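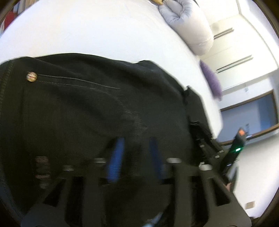 Deok-su Kwak said the trousers would have to go in the second bag or not at all, and Yi-an said fine, the second bag, and went back to looking for the ferry tickets.

They were leaving Vavthorpe on the Wednesday boat. Her mother's flat had to be empty by three in the afternoon, and there was still the kitchen to do. Deok-su had come over at seven with tape and a roll of sacks. He had known her mother for 21 years and had his own ideas about what should be kept.

"She liked that lamp," he said.

"She hated that lamp. You gave it to her."

He put it by the door anyway.

Yi-an found the tickets in the bread bin, inside an envelope from the Borkik savings office. Behind them was a small blue passbook she had never seen. The last line said 3893, and the date beside it was in May, two weeks before the hospital. Each month there was a payment in of 15, and nothing had ever been taken out.

She took it through to the bedroom and showed him. Deok-su read it standing up, holding it a long way from his face.

"That was for the house in Zistora," he said.

"What house?"

"There wasn't one yet. She used to go and look at them. I drove her a few times. She'd walk round the garden and ask about the roof, and then we'd have lunch and come home."

Yi-an sat down on the bed. Downstairs somebody was moving the bins. She asked which one her mother had liked best, and he said it was a narrow one on Bensaid Street with a green gate, and that it had been sold years ago to a dentist.

"Does the boat stop there?"

"Zistora? For half an hour."

She put the passbook in her coat and did up the button. Then she went to wrap the plates, and Deok-su carried the lamp down to the car.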